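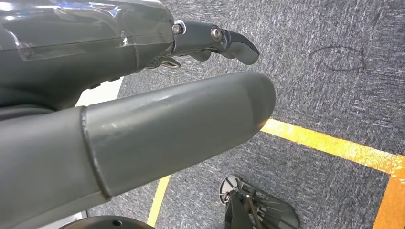

I took Tuesday off and drove out to Bresdale for the open day at Rosomer. They do automation work in the old carpet warehouse, mostly for packing lines, and once a year they let people in to look. Parking was free and there was a sign-in sheet at the door with 40 names on it already, going by the line numbers.

Marisa Cocco ran the arm demonstration. She kept us behind the yellow tape and went through the moves slowly, first with the arm on its own and then with a tray of small parts from Laizer, who are one of their customers. The gripper fingers are jointed, with bolts at the joints and a hooked tip at the end. I had expected flat pads. She said the hook is for getting under the lip of a tray, and that they went through 16 versions of it before they stopped.

The first pick missed. She moved the tray over a little and ran it again, and it worked that time and every time after while I was there. It was slower than I thought it would be. A man next to me asked if it could go faster and she said yes, but not with visitors in the room.

What I liked most was the log on the side screen. It showed 766 tries for that one tray, with 498 marked good. Most of the bad ones were from the first two weeks. Panagiotis Babić, who writes the motion code, scrolled back through it for us and showed where they had changed the approach angle -- the good picks went up right after that.

Upstairs there was coffee and a short talk by Annick Lapointe about a new line going in at Cevport. I missed the first half. The part I heard was mostly about floor space and where to run the cables, and the questions went on longer than the talk did.

They are doing another one in December. I'll go if I can get the day off, and I'd like to see the arm run at full speed through the window this time.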